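Walterard Community Help > Shipping & Labeling > Barcodes

Thermal labels scan fine at the packing bench, fail at the carrier dock

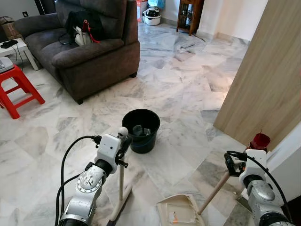 Posted by bench_nine

We ship small cartons of replacement hinges out of a one-door warehouse, up to 1,000 labels on a busy day. Printing is direct thermal, 4x6, through the Walterard driver into a Penside desktop printer. Every label beeps happily on our handheld. Then the carrier's dock scanner rejects a stack of them and we get charged a manual handling fee, itemized, with what I can only describe as enthusiasm.

What I've tried so far:
Cleaned the printhead with the alcohol pen. Twice.
Swapped the roll for a fresh one from the same case.
Turned darkness up from 9 to 21. The labels are now very black and get rejected at the same rate.
Called the carrier, who told me to contact my label provider. Called the label provider, who told me to contact the carrier.

The rejects are nearly always the long barcode running up the side of the label. The square one at the top goes through. Started in August, and the only change I know of is that we updated the driver. Is this the printer, the driver or a curse?

Posted by tapegun_emeritus

Driver, with some help from you.

First, put the darkness back. At 21 the bars swell and eat the white spaces between them. A handheld two inches away will forgive that, and a fixed scanner over a moving belt won't. Bars that run across the direction of feed suffer most, so look hard at that side barcode under a magnifier. If the thin gaps look furry, there you go.

Second, open the driver's page setup and look for "Fit to label." The August update switched it on for us without so much as a postcard. It shrinks the whole page a hair, the bar widths no longer land on whole printer dots, and the software rounds them however it feels that morning. Set scaling to 100 percent, turn off Fit to label, and drop the print speed to 3. Print a few and send them out before you commit to a full day's worth.

If you're going through Orkadport for your carrier labels, also ask it for the printer's native format instead of PDF. The setting is under Output, behind a gray link that looks disabled and isn't.

Posted by glossy_side_up

Had the same trouble. Bought a Baloch printer. Different trouble now.

Posted by bench_nine

Fit to label was on. Of course it was. Darkness is back at 9, scaling is at 100, and this afternoon's pallet went through with no rejects. The handling fees from last month remain, apparently, a matter for my label provider.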